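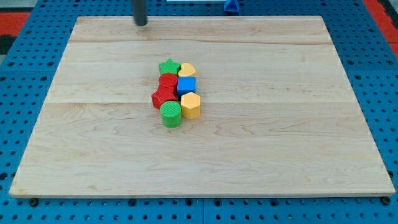

Shape blocks on the maple board, with the arm's rod at the far side

Plokari Block Pushing Kit

I put this kit together after getting tired of hunting for parts every time I wanted more pushing demos. You get the blocks, the board and our Merkerik recorder, which saves the arm's moves right alongside the video – no matching up files later! My own set has 3,303 demos on it so far (yes, I drove every one by hand), and the blocks still look good to me. I like to start each run from a tight cluster and pull one shape out, then mix things up once the model gets the hang of it. Setup takes me two coffees. The kit is $509, and spare blocks come in packs of three. Ships from Waltora in July.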